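Oct 6, 2021
Workshop notebook, Sorkard group
Entry by Rhun Landeg. Read and countersigned: Graciela Salinas.

Visit from Jarman, second demonstration

Visitors were received at the main bench and signed the book before entering. The safety talk was given by G. Salinas. The stop button was pressed once in front of the visitors and the arm halted as required.

Demonstration 1: the Skakik arm, pick and place of pens from tray to cup. Speed held at 40 per cent throughout. The first run was completed. On the second run the arm let go of a pen early and was returned to the start position by hand. The grip force had been left at the April setting and was corrected before the third run, which was completed. The old value is to be removed from the start-up file.

Demonstration 2: manual version of the marker task, for comparison with the arm. Each marker is tried on paper with the word "Test" and then placed in a mesh cup. The visitors asked how a faint marker is to be treated. The present rule makes no provision for this. G. Salinas proposed a separate cup for weak ink. Agreed in principle, wording to follow.

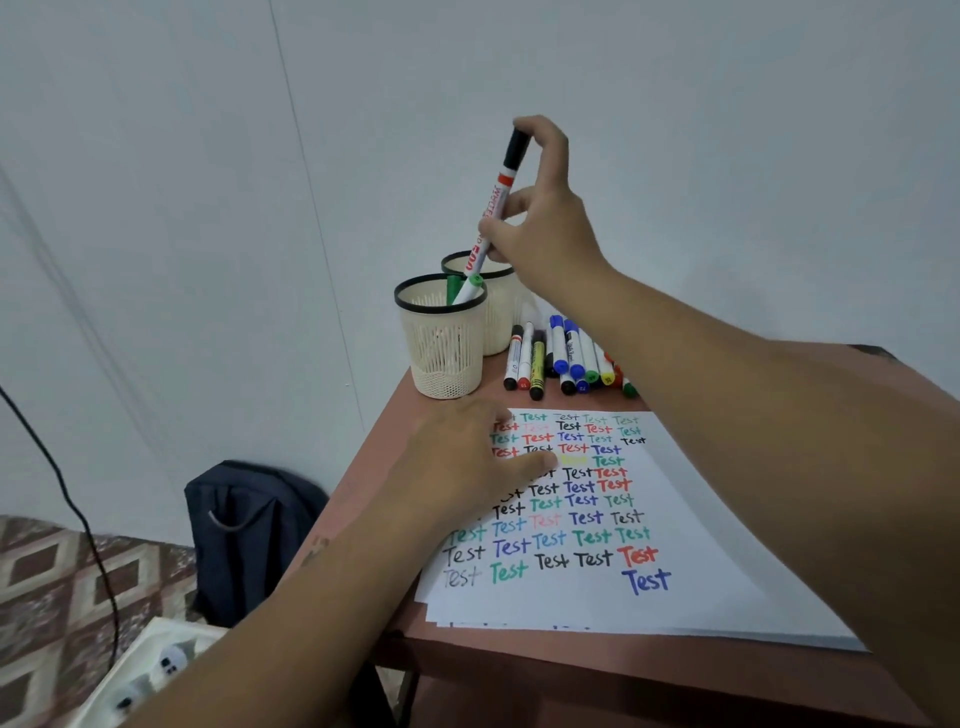 Marker task by hand: a marker at the front cup, test sheet alongside.

Questions from the visitors:
Length of recordings held so far: almost 180 hours. Clostik has asked for the same figure and should be given the same answer.
Whether caps are checked before a marker is stored: not at present. To be raised with Clostik.

Actions
RL: correct the start-up file, log under job 2242.
GS: draft the weak ink rule and circulate.
RL: send Jarman the run sheets for all three arm runs, including the second.

Bench cleared and arm powered down after the visitors left. Key returned to the cabinet.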